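Tralla head camera kit, table setting pack: worth it for a small group?
Forum: Training Data and Teleop

fschwaiger
Hi all, I've been going back and forth on the Tralla kit since November and would love to hear from people who own one. You get the headband camera, the clip-on battery and 3 months of their upload service, and then you can add task packs on top. I'm looking at the table setting pack, which is 100 short scripted tasks you act out at home with your own dishes and cutlery. We have a two-arm robot that is hopeless with forks, bless it, and I'd like some good human footage before we spend another winter driving it by hand.

hongmei_m
Oh, I can help with this one! We've had ours long enough to get through 70 of the tasks, and I'm fond of it in spite of the app. The cutlery ones are my favorites, with spoons in both hands, knives and forks on the mats, and a tub in the middle of the table.

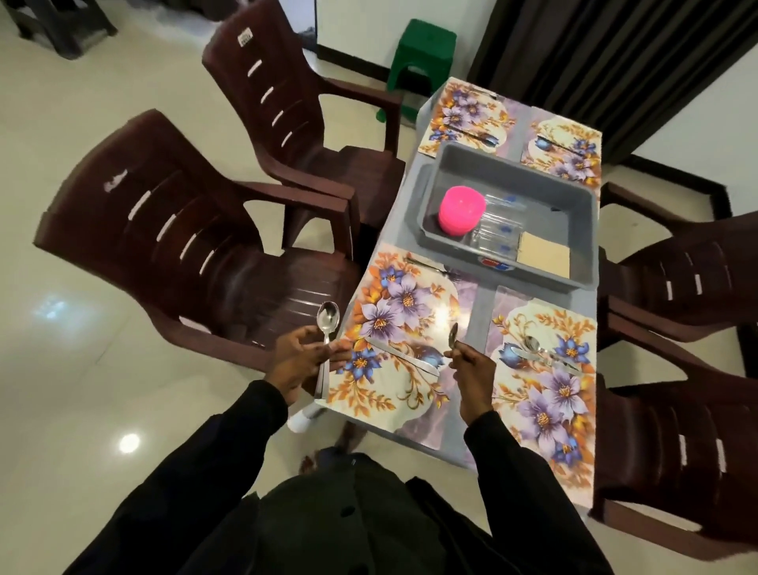

The band is comfortable enough that I forget I have it on, and I wear glasses. What I'd warn you about is the battery. They promise a full afternoon and I get 55 minutes, so buy the spare right away and save yourself the grumbling.

gasser_f
I'll be the grouch, sorry. We sent ours back. The camera is fine, but that upload service squeezes the video so hard that thin things like fork tines go to mush. Gevolon costs more and lets you keep the raw files.

hongmei_m
Ferdinand, did you have "small upload" switched off? It's on by default (silly, I know) and buried under the account page. Once I changed it the tines came through nicely. And don't skip the placemat tasks, Florian, even if they sound dull next to the cutlery. Flat floppy-or-not things that hang over an edge are just what our gripper gets wrong. 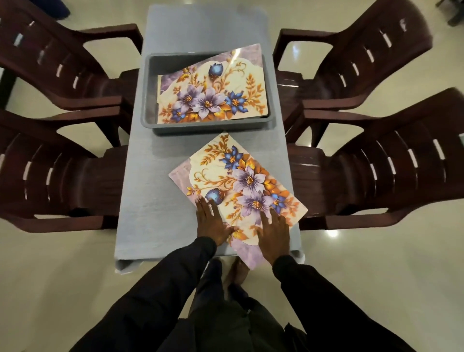
We mixed that footage in with our own teleop runs and I'd happily pay for the pack again. The app I'd give away for free.

gasser_f
It was switched off. Still mush. Maybe I had a bad unit, but support took forever to answer and I lost patience.

annick_b
Mine sits between the two of you: fine by a window, poor in the evening. Ask them for the loaner, Florian, they do have one if you write in.

fschwaiger
Thank you, all of you! I've written for the loaner and I'll try forks first, in the evening, with small upload off.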